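2025-11-05
Play food, second look

Carrying on from the October pages. The question is still whether the Bindine pieces are good enough to go in the pretend lunch kit, or whether we are talking ourselves into them now that the box is already open on the shelf. Toàn Tô thinks they're fine. I think they're fine if someone tells you what they are first, and a four-year-old doesn't get told. 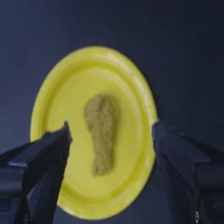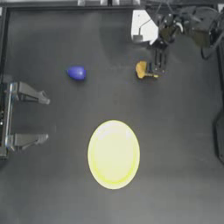 First: the breaded-looking piece on the yellow plate. Second: a yellow-tan piece and the blue one, both off the plate.

Identification. In October we put pieces on a plate one at a time and asked people what they saw. The sheet says "good recognition overall." I went back to the sheet, and "overall" is doing a lot of work. Whoever was asking (me, for half of it) had the product list face up on the bench. Two of the people asked had unpacked the box. I wouldn't count any of that, and I've put a line through the result.

Looking at the first picture cold, I'd say chicken strip. Wide rounded end, thin twisted end, lumpy all over like a crumb coating. The color bothers me. It comes out olive, nearly green at the edges of the lump, and a greenish chicken strip is not lunch. Could be the light, could be all that yellow plate. Toàn says it's the light. He may be right but he said the same about the carrots in October and the carrots turned out to be that color.

In the second picture, from higher up, I'd have said pear and been happy with it. Or a small bell pepper. Bulb at one end, something like a stem at the other. Sofia Alexiou looked at the same picture and said pear straight off, without me prompting (I hope without me prompting, I may have been holding one of the real ones from my lunch). So on the strength of two photos we have chicken, pear and pepper, and I don't think any of those three answers is stupid. The product list doesn't help much, it gives names but no drawings.

The blue one. Egg or eggplant. Glossy, takes a bright highlight on top, very easy to find on the dark surface and very hard to name. If it's an egg I'd like to know why it's blue. If it's an eggplant I'd like to know what happened to the rest of it. Toàn's position is that children don't care. Maybe. The lunch kit instructions ask them to "put the vegetable next to the plate," so somebody has to care at least enough to know if it is one.

Plates. Yellow was picked to go with the Kidunbridge color scheme, before any of us had food to put on it. Against the dark top it works, you can't miss it. As a background for tan and yellowish pieces I don't believe in it at all. In the first picture you can pick out the piece mainly from its texture and its dull color against the bright yellow. Take away the lumps and make the piece a little cleaner in color and I think it starts to disappear. In the second picture the plate looks much paler, the middle close to white where the light hits, and I wouldn't want anyone matching a color from either one. I did try to match the swatch card to the first picture before I noticed I was doing it. Waste of 12 minutes.

Things to try:
Same piece on yellow, white and mid-gray, lamp left where it is.
Same again with the overhead light off.
Blue piece on each as well, mostly as a check on whether the plate matters or I just don't like yellow.

Work surface. The dark top is good for seeing things and bad for keeping clean. There are faint smudges on it in the second picture. Wipe with the dry cloth before the next round and don't use the spray, it leaves its own marks and then we argue over whether those are new. Sofia wants to swap to a light top. I'd wait. If we change the top and the plate in the same week we'll have no idea which one helped, and we did exactly that with the trays.

Weight and feel. Toàn wrote "realistic heft" on the October page. Compared to what? I asked and he said compared to what he expected. I've left his line in but it shouldn't be copied into anything that goes out. If we want to say something about weight we put the pieces on the scale, and the scale needs its battery first.

Pieces rolling. Rounded ones are supposed to wander when set down on a flat plate. I've now heard this from three people and seen it written up once, with no note of which piece, which plate, or whether the bench was level. The bench has not been level since the back leg was moved. Check with the long level before anyone repeats the rolling story to Kidunbridge. A folded card under the leg is not a repair.

Cost. Đoàn quoted 467 for the order, which looks good until you read that it covers the food and no plates. Jamlow quoted 600 with plates and with a storage bin we didn't ask for. Toàn has these down as "Đoàn cheaper," underlined. Without a plate price we don't know that. I've asked for one. I also asked both of them whether the color varies from batch to batch and got "minimal" from one and nothing from the other. Minimal isn't a measurement either.

Sofia read this over and disagrees with me on two points, so for the record:

She thinks ambiguous shapes may be good in a pretend kit, since a kid who says pear can play pear. I take that for free play. The kit has printed instructions with named foods in them and I don't see how we have it both ways. Either the instructions go vague ("put something on the plate") or the pieces get clearer. She'd go vague. I could live with that, it's cheaper than new pieces.

She also thinks I'm too hard on the October sheet. She points out that 23 answers were written down in people's own words before any talking started, and those might be usable. I had missed that they were kept separately. They're in the green folder. I'll read them before I throw anything out, but I want to know who was standing where when they were written.

Next round, done properly this time:
Product list stays in the drawer.
People who unpacked the box don't take part. That's me out as well.
One piece at a time, both ends shown, seated and standing. The two photos disagree enough that viewing angle goes down as a condition.
Write the first word the person says, and don't nod.
No saying "food" beforehand. In October we opened with "what food is this," which gives away most of the answer.

Open:
Name of the blue piece, from the maker, in writing.
Plate price from Đoàn.
Is the tan piece as green in daylight as it is in the first picture? Take it over to the window and look, before ordering lamps.
Scale battery.
Back leg.

Toàn asks me to add that he still thinks they're fine.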